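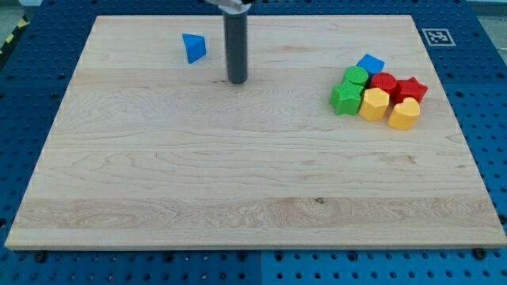
*Reading time: 2 min*

**Figure 1.** Pale board with wavy, mostly horizontal grain, on a perforated blue worktable.

## 4. What the loom owners kept

The most exciting part of our work in Korville was how much of the town's weaving history had never gone near a museum. When the Cordero textile collection was moved to Bamport, the official list covered 96 pieces, nearly all of them finished blankets and wall hangings. The everyday things stayed behind in private homes, and those are what this section looks at.

Families opened closets and trunks for us with real generosity. We recorded pattern drafts on the backs of receipts, sample strips pinned into school notebooks, and a wonderful set of dye notes in which the same red is spelled four different ways. Of the 18 households we visited, most had kept at least one draft, and two had kept every draft a grandmother ever used. In one of those two homes the papers were still in the order she worked through them, season by season, which let us follow a single border design as it grew wider and then lost its corner motif.

Mal-soon Tak, who joined the project as a weaver and became our best reader of drafts, spotted early on that the household papers and the Cordero blankets share a habit. Both leave a small gap in the border, always on the left side. The museum labels call this a flaw. The families call it "the door," and several of them could tell us who had taught them to leave it. We think the labels should be changed, and the staff in Bamport have been very open to talking about it.

The Brorkar archive gave us one more piece of the story. Its order books name the yarn buyers of Korville over more than 600 entries, and many of the surnames match those on the drafts. Matching them by hand was slow - and a great pleasure, too, especially when a nickname in a notebook suddenly lined up with a full name in the books. We have left out any match that rests on a surname alone.

Section 5 takes up the harder question of where the household papers should live, and whether copies would serve the families better than a loan.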